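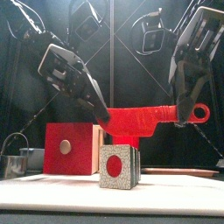
The big red wrench over the grey block with the red circle.

December 31, 2023

I did not plan to write again before the new year, but the evening is long and I have already eaten too much. So I will write a little about the red wrench.

I like toys that are too big. A real wrench is thin and has many small details, and a child does not care about them. This one is shiny and very red, with a wide head at one end and a round ring with a hole at the other. In the middle of the handle there are some raised ridges. I think they are my favorite part, although I can not explain it well.

Under it is a short red post which stands on the grey block. The block has a pattern of small squiggles on the front, grey and white, and from far away it looks like old stone. Behind it is the red box with the round knob. My friend Lempi Saarinen says that any box with a knob must be opened, and I agree with her — I was this kind of child too.

When I moved to Tornotdale in 2000, I had only 2 toys with me, both from my grandfather. One was a hammer which he painted himself, and the paint came off on my hands every summer. My mother was not happy. Maybe this is why I look at red things with so much respect.

In June I started to write a list of the old play tools I see at markets and in shops. It has now 141 lines. Most of them are hammers and saws. Wrenches are few, and big wrenches are very few. Urho Tikkanen wrote to me that he had a blue one when he was small, but he has no photo of it, so I put it in the list with a question mark.

Next year I want to paint a box of my own, also red, and find a good knob for it. I have looked at knobs for three evenings already. The wooden ones are cheap but I prefer metal. If you have one left over in a drawer, please write to me.

Happy new year to all who read this.

This site uses cookies to remember your settings. Accept / Read more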